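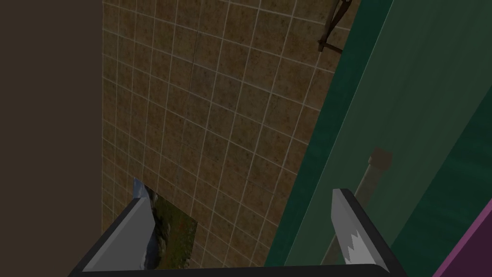

Figure 6.1 Speckled brown square tiles with light gray grout lines, seen at a steep angle (computer rendering).

Chapter 6
Setting Out Wall Tile

By the end of this chapter you should be able to find the center line of a wall, mark a gauge rod, plan the cuts for a plain grid layout, and write a setting-out sheet that another tiler can follow.

Most faults in a tiled wall are made before any adhesive is mixed. A row that starts slightly off level will be further off by the time it reaches the far corner, and a thin sliver of tile beside a door will be noticed every time someone walks through it. Setting out is the work of deciding where every joint will fall. On a small bathroom it may take an hour. On a large job it can take most of a day, and the time is well spent.

6.1 What a grid shows

A grid of square tiles is the plainest pattern there is and one of the hardest to hide mistakes in. The joints run in two directions, and the eye follows both. When you look along a wall instead of straight at it, the joints seem to draw together, and a tile that stands proud of its neighbors may catch the light. For this reason, check your work from both ends of the wall as well as from the front.

Grout color matters too. A pale joint against a darker tile makes the grid easy to read. A joint close to the tile color softens it. Neither choice is wrong, but the first leaves less room for error.

6.2 Module and joint

The module is the width of one tile plus one joint. All setting out is done in modules. Take a tile 200 mm wide. With a 2 mm joint the module is 202 mm, and three full tiles with the two joints between them measure 604 mm. Suppose the wall is 757 mm wide. The space left over is 153 mm. Take away the two joints beside the cut tiles and you have 149 mm, or 74.5 mm for each cut if the three full tiles are centered.

As a working rule in this book, no cut should be less than 50 mm. The layout above passes. If it had not, you would move the center line by half a module and work the sum again.

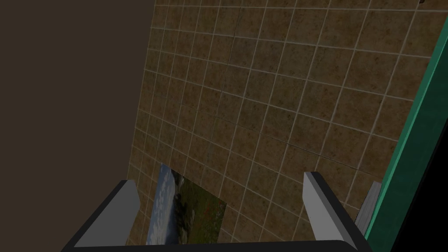
Figure 6.2 Two gripper fingers with a wide open gap between them (computer rendering).

6.3 The gauge rod

A gauge rod is a straight length of timber marked off in modules. Hold it against the wall and you can see at once where the joints will land at a window, a shelf or a corner. Make one for each tile size and write the size on the back. Check the marks against a row of real tiles laid dry on the floor – sizes vary from batch to batch.

Case study: the Latovbridge washrooms

Lovisa Dalen and Primo Vitale set out four washrooms at Latovbridge in October. The drawings gave each end wall as 700 mm wide, but three of the four measured less. Dalen drew a new sheet for each room. Vitale had already cut his rod to the drawings and had to make another. Their sheets are printed in Appendix C and are used again in Chapter 8.

Before you start Section 6.4, measure one wall of the room you are in at the top, middle and bottom. Write down all three widths and keep them for Exercise 6.1, in which you will choose a center line and work out the cuts.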